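To: Skills Center Users List
From: Office of the Skills Center, Worum Campus
Subject: Re: Room booking rules from July

Colleagues,

Thank you for the comments received on the draft booking rules. The message sent to this list last week is quoted first, so that those who joined recently can follow the points below.

> The Skills Center will move to a single booking calendar in July.
> Departments that now hold standing reservations in the Hondedov
> Building will need to enter them again. Reservations that have not
> been entered by noon on Thursday will be released to the general
> pool. The annual room charge of $900 per department is unchanged.
> Please send questions to the list and not to the front desk.

Several departments asked whether the Thursday deadline applies to courses that run over two terms. It does. A course that continues into the second term should be entered as two reservations, with the same course code in both. The calendar does not carry a reservation across the term break, and the office is not able to do this by hand.

The cancellation rule has been changed in response to comments. The draft asked for 5 working days' notice in all cases. The final rule keeps that period for the large teaching room and shortens it to 2 working days for the small rooms. A department that cancels late will be charged for the session as if it had taken place. Illness of the instructor is an exception, provided that the office is told before the session begins.

Sessions may not start before the previous group's end time, even if the room is free. Please allow 30 minutes between bookings for clearing and setting out. This time belongs to neither group – it should not be used for late arrivals or for individual coaching.

Suturing practice remains a bookable activity under the new calendar and has its own entry in the activity menu.
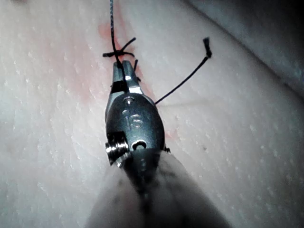
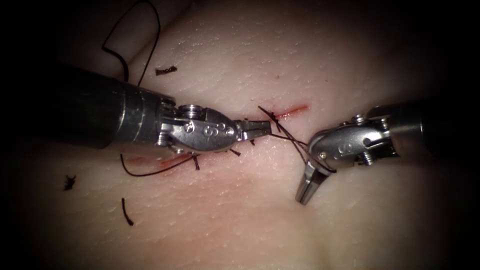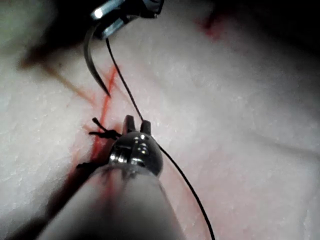
Celtside wrote to the list that the shorter notice period was welcome, but that the rule on late cancellation still fell hardest on evening courses, where enrollment is often not settled until the week of the first meeting. The same message asked whether two departments could exchange reservations directly without either one being treated as having canceled.

The office has considered both points. Evening courses will follow the general rule for the first term, and the matter will be looked at again before the second. Direct exchanges are permitted. Both departments must write to the office from their own accounts and name the room, the day and the hours concerned. An exchange takes effect when the office confirms it, and until then each department remains responsible for its original reservation.

Users of the Liu Room should note that its storage cabinets are not part of the booking. Requests for cabinet space are handled separately and the present allocations will stay in place through the end of the second term.

Access to the new calendar uses the same sign-in as the old one. Departments with more than one scheduler should choose one person to enter the standing reservations – duplicate entries have already caused conflicts in the test version.

Office of the Skills Center
Worum Campus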